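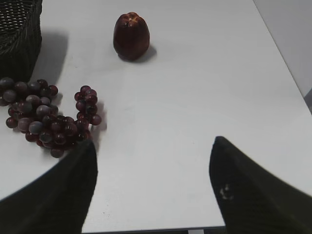

When does the Wernham robotics club start up again?
First week of September, 3 p.m., same room as last year.

Club members at Wernham spent the summer term on a fruit sorting project and it goes to the Flarnirden student meet this fall. The task set by the meet: pick up a piece of fruit from a table, put it in a basket, dont bruise it. Grapes count double. Points off for anything dropped.

Most of the work so far has been on the grip. Students write the code in pairs, then swap and try to break each other's. Best run to date scored 65, on a pear. Grapes still the hard one, too much squeeze and the bunch comes apart, too little and it slides out.

The practice log is up to 412 tries. Every try gets written down, good or bad, with the grip setting next to it. Judges at Flarnirden ask to see the log and it is worth points on its own.

Travel is paid for by Hermans, the hardware store on the square, in business since 1929. Himik, the other school in our group, is also entering and will come over for a joint practice before the meet. Parents welcome to watch, park in the back lot please.

New members can sign up at the front office untill the end of September. No coding needed to join. Bring a laptop if you have one, the club has 3 to lend.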